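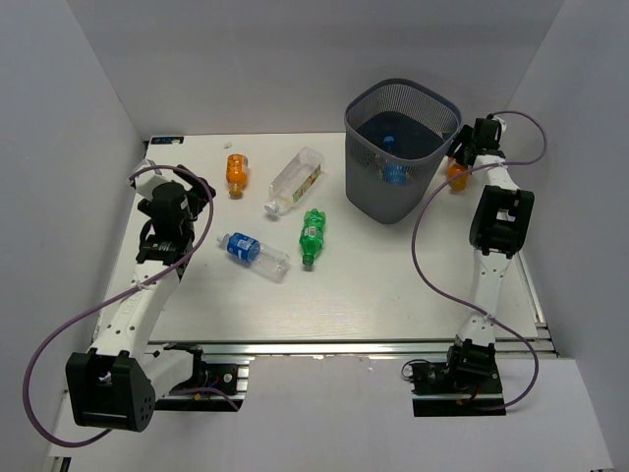

The grant pays for follow-up with families after a shooting in Brirneck, and your last letter asked how many families we have "reached." I don't trust the word, and I would ask you not to trust it in our earlier report either. We logged 1654 contacts in the period ending 10 May 2026. A clear plastic bottle is in the wastebasket, blue cap and all, or it is still out on the table, and anyone can check which. A contact with a family is not like that. Our log gives the same mark to a voicemail on a full mailbox and to an hour in a kitchen with somebody's mother.

Analyn Saludo went back through the log and took out voicemails, wrong numbers and letters with no reply. That leaves 1337 contacts in which a person spoke to a person. I would use that figure and drop the other one. It still says nothing about whether the talk did any good.

Hospital referrals
The agreement with Firnard Hospital was signed on schedule. Referrals under it have been slow. Staff on the night desk were given a card with our number, and when Peiyu Cao visited, the people on shift had not seen it. She left more cards. I can't say yet that this will change anything, and I would hold off on calling the referral path "established," as the draft summary on your website does.

Court accompaniment
This part is working better than I expected. Yufang Lei went with three families to hearings, and all of them asked her to come to the next date. One hearing was put off after the family had waited all morning, with no notice to us or to them. The court calls this a scheduling matter.

Claims for funeral costs
Slow. The state form asks for a police report number that families often don't get for weeks. Xiaoqing Du now requests it herself when the family signs a release. Some claims have moved since she began, but claims were also moving before, so please don't credit us with the whole change.

Spending
We are under budget on travel and over on interpreting. I'd like to move $1000 from the first line to the second. The Tian database, bought last year on the advice of the vendor, still does not produce the report it was bought for. Zhenhua Dong has been promised a fix by July. We are keeping the paper sheets until he has run it on real cases.

Please let me know about the transfer before the next payment goes out.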